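Notebook, October, entry 14
Flulludska beach permits – reading the concession files
Started 8:20

Today I continue with the permit register for the Flulludska waterfront. For colleagues who open this page first: the municipality wants to know which beach bars have structures outside of their licensed area, before the council meets and decides on the new zoning. We do only the data part. The decision is theirs and I try to keep my opinion out of the table.

The register came as scanned pages, 573 in total. Borbély from the planning office sent them in two packages and the second one overlaps with the first. I removed the double pages by permit number, then by hand where the number was not readable. It took the whole morning. Please do not use the folder "register_old", I keep it only until Fanni has checked my list.

Problems found so far:

Permit areas are written in square meters in the older papers, but the newer ones give only the length of the beach front. With the length alone we can not say if a terrace is too big. I marked these permits as "front only" and left the area column empty. I don't want to guess a depth.

Akum (the bar at the north end, next to the boat ramp) has two permits with the same start month and different borders. One is signed, the other has a stamp but no signature. I wrote to the planning office to ask which one is valid. Until they answer, both stay in the table with a question mark.

The fine of 4000 is mentioned in three letters, always to the same owner, and I can not find a payment or an appeal. Maybe it is in the legal department's archive and was never copied to us. Fanni Bakos will ask there, she knows the people better than me.

12:50, lunch.
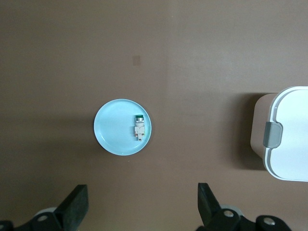 Blue plate on the brown table.

13:30. Second part of the day, the map layer. I loaded the shoreline from the ministry survey and put the permit borders on top. Most fit well. In the south part the borders are shifted to the sea side by the same distance everywhere, so I think it is a coordinate system question and no real violation. I did not correct it yet. First I want to see the original drawing for at least one of those permits.

For Saveo the border fits, but the permit text says that the wooden deck must be removed outside the season. There is no inspection note after the season, so we have no information if this was done. I added a new column "seasonal condition" with yes / no / not stated. It is more work, because I must read again the pages I already finished, but I believe the council will ask for it.

I read 40 pages again this way until 16:00 and then stopped, my eyes were tired and I started to make typing mistakes. Two were found when I compared the sums, both corrected – see the change log, last lines.

Fanni called at 16:15. She says the mayor's office would like a short summary on one page, with no names of owners. I agree with this. She also asked if we can write "illegal" for the structures outside of the border. I would prefer "outside licensed area", the word illegal is for a lawyer to use. She will discuss it with them.

To do next:
– answer from the planning office about Akum
– original drawing for the south part
– continue the seasonal column from the page with the green sticker
– ask if the boat ramp belongs to the municipality or to the port
– backup to the shared disk, the last one is from Sunday

Stopped 17:05. Table saved as version 6.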